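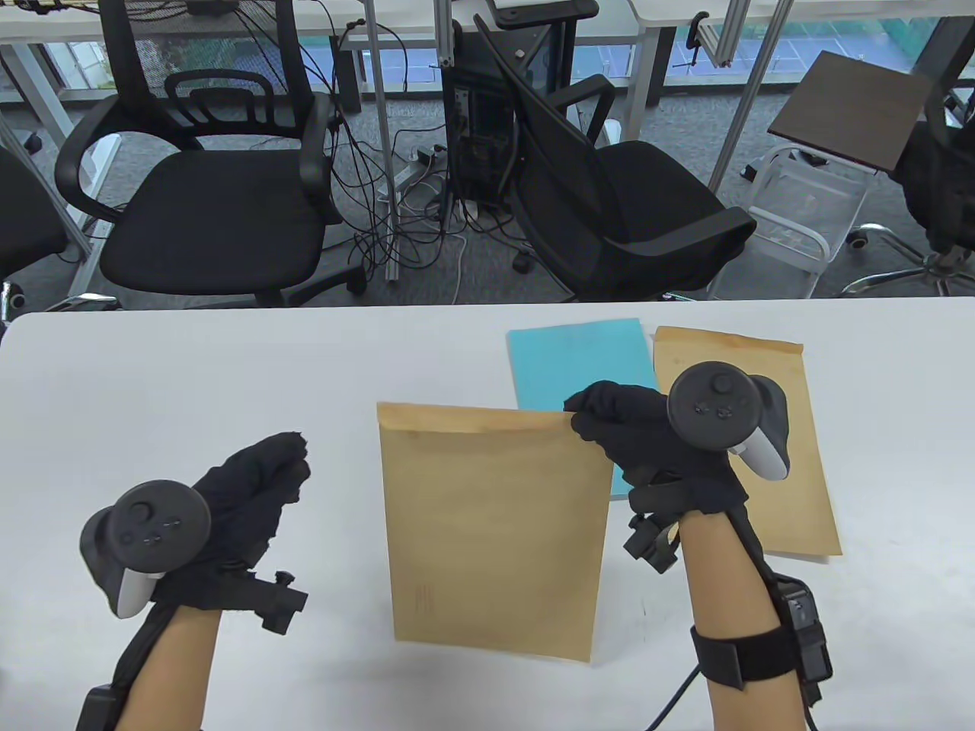 Home Posts Replies Media Likes

Spent Wednesday at the Warrier open day. They do robot training for paper handling: mail, folders, forms. Short thread. 1/9

The office is upstairs, carpeted, windows along one side. You sign in, get a badge, and pick a station. I picked envelopes. 2/9

At that station a person wears black fabric gloves with a controller strapped to each hand and a tracker on the forearm. The job is kraft envelopes and a light blue folder on a white table. Pick up, move, put down, repeat. 3/9

The recordings go to a team at Jukier, who train the arm on them. A full set is 200 takes. The operator said a good morning gets you 46. 4/9

I asked why envelopes. Answer: they lie flat, and a flat thing on a flat table is hard to get a finger under. You take a corner and lift that first. Same for the arm, only slower. 5/9

They let visitors try it. The gloves are fine. The controllers take getting used to, mostly the weight on the back of the right hand. I dropped the folder twice. 6/9

Second half was the arm itself, in the next room. It sorted mail into two trays for the Evska pilot. It missed one envelope, went back, got it on the next try. The staff left it alone while it did that, which I liked. 7/9

Questions I didn't get a full answer to: padded mailers, anything with a window, and what happens when two envelopes stick together. They said padded mailers are planned for October. 8/9

Next open day is at the Sarkov site. Sign-up is free, groups of five, and you need closed shoes. I'll go if they have the mailers out. 9/9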